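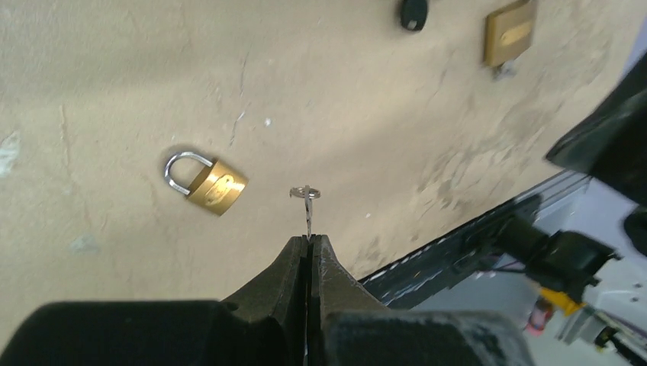
August went mostly to the Cliltex run. It is a bound trade quarterly, 1,149 pages after duplicates were removed, and I want it searchable before the binding gives out. Scanning was done at the Hajdu reading room. Recognition runs at home, overnight, on the old desktop.

Settings: grayscale, no sharpening, deskew on. Binarization is left to the engine. Stovska's preset thresholds too early and eats the thin serifs.

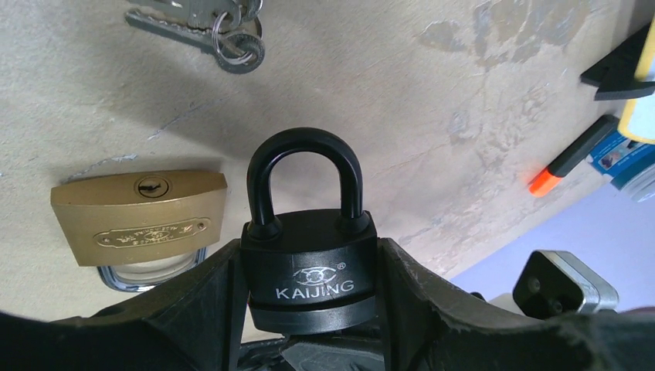
Reversed type is still the main source of errors. The advertisements use it constantly, and the engine drops a line when the dark ground touches the page border. Plain capitals survive better than anything else. KAIJING in white on the black body of a padlock is the easy case: one word, wide strokes, strong contrast. The small registered mark up beside the logo is the kind of thing that comes back as a stray 8 or a bracket.

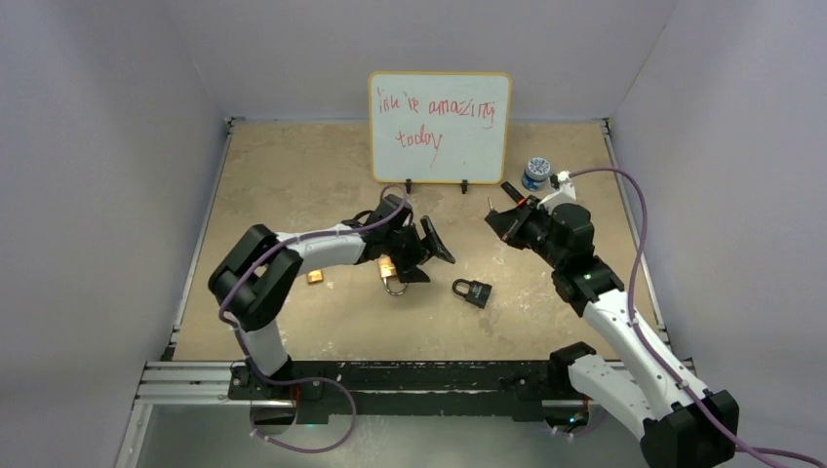 Marginal notes are excluded from the text layer. Uldis Paju asked for them to be included, and I tried it on one volume. Line detection was the first failure, before any letter was read. Uneven red marker such as "you're amazing" with "today" on a line below it would need to be typed in by hand, and so do the notes. They now go in a separate file keyed to page. 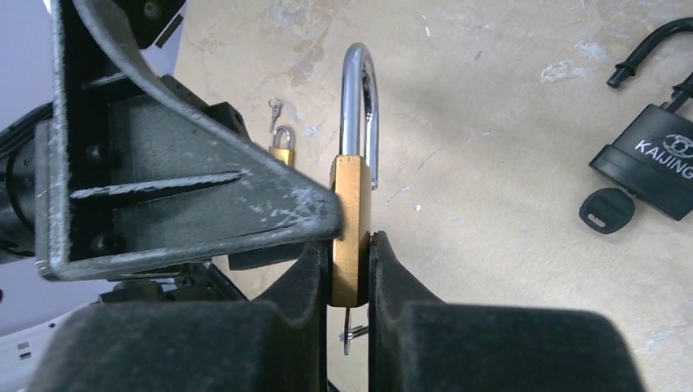

Vol. 11, No. 2, p. 704

The table on this page is set sideways and was rotated by hand. Column two is still wrong. Melen's table tool merges it with the footnotes, so I will key it manually next.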